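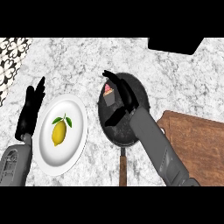
Review: Godance Trerby two-arm bench system, with simulator

Tested at: Warraich Catering, Zadville
Software version: 2
Time in use: 11 weeks
Rating: recommended for plating and tray work, with reservations about staffing

What it is

The Trerby is a pair of grey jointed arms with black grippers, sold with a simulator that runs on an ordinary office computer. The arms work over a kitchen bench and move food and light cookware between set positions. The simulator holds a model of the bench, the arms and a library of items. A job is built and checked there before it is sent to the real arms.

Warraich Catering makes boxed lunches, morning teas and dessert trays for offices. The kitchen leased one Trerby in April for the dessert line, where the work consists mainly of lifting small items from one surface and setting them on another. I manage the line and was responsible for the trial. This review covers the simulator first because that is where most of our hours went.

The simulator

The stock scenes are kitchen counters with a few objects on them. The one we used for practice has a marble top, a white oval plate with a lemon on it, a black frying pan with a wooden handle, a cupcake in the pan and a wooden cutting board to the right. The two arms come in from the bottom corners. Staff learned the controls by taking the cupcake out of the pan and putting it on the plate or the board.

It is a better exercise than it looks. The cupcake lies tilted in its paper wrapper, so the gripper has to come down over the rim of the pan and take hold of the wrapper without closing on the pink topping. The lemon has a stem with two leaves, and beginners tended to grip the leaves. Both mistakes have direct equivalents on our line, where the usual faults are crushed icing and items picked up by the garnish.

Item weight, softness and surface friction can be set by the user. The default values for baked goods are too firm. A job that passed every run in the simulator dented the first real tray of cupcakes, and we had to lower the softness setting and repeat the checks. Once corrected, the simulated and real results agreed closely enough that we stopped doing dry runs with real food.

Lighting in the simulator is even and the shadows are soft. Our kitchen has windows on one side. The real cameras had trouble in late afternoon until we fitted a blind, and nothing in the simulator would have warned us of this. Godance should add a low-sun setting.

Setting up a job

A job is a list of picks and places, each assigned to the left or right arm. An experienced user can build a new tray layout in 30 minutes. The first ones took most of a shift.

The software will not let the arms share a space at the same time, and it resolves conflicts by making one arm wait. This is safe but slow. Jobs run faster if the bench is laid out so that each arm keeps to its own side and only the centre is shared. The manual covers this in a single paragraph near the back. It should be on the first page.

Error messages are written in plain language, apart from those concerning the wrist joint, which are number codes. Keep the printed list near the bench.

The arms in use

The arms are quiet enough for normal conversation beside them. Grip is reliable on paper cases, whole fruit and anything with a dry surface. It is poor on glazed items and not usable on cream. Pan handles are no trouble if the pan is empty – we do not allow the arms to move a pan with hot contents, and the supplier does not recommend it.

Cleaning is the weak point. The finger segments have gaps that hold icing sugar. Wiping is not sufficient, and the fingers must come off to be washed. That takes longer than cleaning the rest of the bench. The forearm housings also have recessed panel lines that need a brush. A sealed cover is available at extra cost and should be counted as part of the price.

What changed for staff

The dessert line previously had four people on it in the morning. It now has three. The fourth position was moved to the hot section, where we were short, and no hours were cut. I would not promise the same outcome in a kitchen without a vacancy elsewhere, and management should settle this question before the equipment is ordered. We left it until the second week, and the uncertainty did more harm to the trial than any fault in the machine.

The repetitive part of the work has dropped. Loading a standard tray involved 35 identical lifts, and staff had complained of sore wrists and shoulders for as long as I have run the line. Those complaints have fallen off. In their place there is more standing and watching, which some people like less than they expected to. We now rotate positions through the shift so that the same person is not minding the arms all morning.

Building jobs in the simulator is skilled work and was not in anyone's position description. Two of our bakers were good at it within days and were soon being asked to fix layouts during their breaks. We have since rostered simulator time on Monday and added a pay loading for it. Any workplace considering this system should cost that in from the beginning.

Pace also needed attention. The arms keep a constant rate, and the person feeding them tends to match it. We set the rate below maximum and gave line staff the authority to pause a job without asking. Output is slightly lower than the supplier's estimate as a result. I consider the setting correct.

Good points

Simulator runs on existing office computers
Job lists are readable by someone who did not write them
Gentle and consistent on paper-cased items once softness is adjusted
Less repetitive lifting for line staff

Poor points

Default softness values are wrong for cakes
Fingers are slow to clean
No way to test difficult lighting in the simulator
Training material covers the machine well and the roster not at all

Who should consider it

Kitchens with stable menus and long runs of the same tray will get the most from it. Kitchens that change layout daily will spend the saved labour in the simulator. We have extended the lease on the one unit and have not ordered another for the sandwich line, where the fillings are too wet for the current grippers.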